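About Us

Skestwood is a pretend-food and play-kitchen lending library on the ground floor of the old Karppinen mill building, and we love what we do. Families, preschools, grandparents, child-care homes and the occasional community theater come in, fill a tote with bowls and buns and felt vegetables, and take it all home for a month. Then they bring it back (mostly!) and choose something else.

We started with one shelf. A preschool on Votmont Street was closing its second classroom and had a whole play kitchen going spare, with the little oven, the crates of fruit, and a drawer full of spoons that didn't match. We took the lot, washed it in the bathtub over a long weekend, and put a card in the window. The first set went out the same afternoon. As of this month the collection stands at 3731 pieces, all of them sorted, tagged and looked over between loans, and the shelf has become three rooms and a hallway.

What we lend

Most people come for the kitchen sets. Each one is a tote packed around a kind of cooking or a kind of shop: Bakery, Soup Day, Breakfast, Picnic, Market Stall, Birthday. There are 51 different totes right now, and we add a new one whenever we get excited about something, so that number keeps creeping up. The Bakery tote is the most borrowed by a mile. Children seem to understand a bakery right away: somebody makes the buns, somebody sells the buns, and somebody has to come back because they forgot to ask for a bag.

We also lend the bigger things. Wooden stoves, a low sink, two market counters with awnings, a folding table at toddler height and a cash register with a drawer that really pops. These need a car and a second pair of arms, and you can reserve them up to 30 days ahead.

And then there are the loose parts, which are our favorite. Balls, beads the size of plums, rings, cloth squares, short lengths of rope, pine cones in season. They aren't food at all, but put them next to a bowl and a child will tell you exactly what they are. A ball is a meatball, then a tomato, then an egg that must not be dropped, all before snack time.

The bowl table

Come in the front door and turn left and you'll find the bowl table, where we try out mixes of things before they get packed into a tote. It's the busiest spot in the building. We put out a bowl, something that looks like food, and a few things that don't, and then we see how they get on together. Color matters more than you'd think! Strong reds and oranges get picked up first. Paler colors tend to become the secret ingredient.
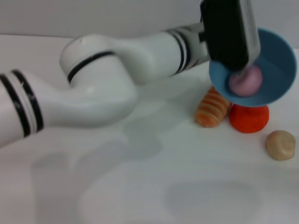

The blue plastic bowl with the pink ball in it, the striped toy bread roll and the red-orange ball are all part of the mix we've been calling Rolls and Rounds. It's a very simple one, and we're fond of it for that. You can scoop, tip, stack, serve and start over, and there's no right way to lay it out.

A parent at the bowl table told us that her son wouldn't touch any of the realistic food but played with a roll and two balls for most of an afternoon, and she wondered whether we could make up a tote with hardly anything in it. What a good idea. We've been working on it since, and the Small Tote (one bowl, one bread, a few rounds, a cloth) will be on the shelves after the winter break.

How we choose things

We like pieces that are pleasant to hold and easy to wipe. We like bowls that are wide enough for two hands to be in at once. We like bread, maybe too much. There is a whole cabinet of it by the back window, and if you're ever looking for us during a quiet hour, that's where we'll be, rearranging the baguettes.

We don't buy anything with batteries, and we pass on pretend food with tiny detachable parts. Pieces go into totes marked with an age range, and anything small stays out of the under-three sets completely. If you're unsure what suits your child, ask at the desk and we'll open a few totes with you.

Cleaning and mending

Everything that comes back goes through the wash room before it's shelved again. Plastic bowls and dishes get hot soapy water and a rack. Fabric food goes in mesh bags on a gentle cycle and dries flat on the screens upstairs. Painted wood gets a damp cloth and a good look for chips.

Mending happens at the long bench. Felt lettuce frays, knitted carrots lose their tops, and somebody's dog will always love a croissant. Please don't be embarrassed to bring back something chewed. Drop it in the yellow mending box and tell us which tote it came from, so we can put a substitute in before the next family gets it.

Our space

The Karppinen building is warm, a little creaky and full of light on the mill side. There's a ramp at the parking lot entrance, a stroller corner, and a restroom with a changing table. The front room is free to use whether or not you're borrowing, and you're welcome to stay and play as long as we're open. Snacks are fine in the hallway (real ones, that is).

Our shelving was built by Brisoser, a cabinet shop two doors down, and they did a beautiful job with the low pull-out trays. Children can reach every single one, and they do.

Becoming a member

Membership is per household or per classroom. A household can have one tote and one big item out at a time, and a classroom can have three totes. We've made 2974 loans so far, and we'd be delighted if the next one were yours. Bring something with your address on it, take a walk around the shelves, and leave yourself plenty of time at the bread cabinet.

Page updated 20 Dec 2025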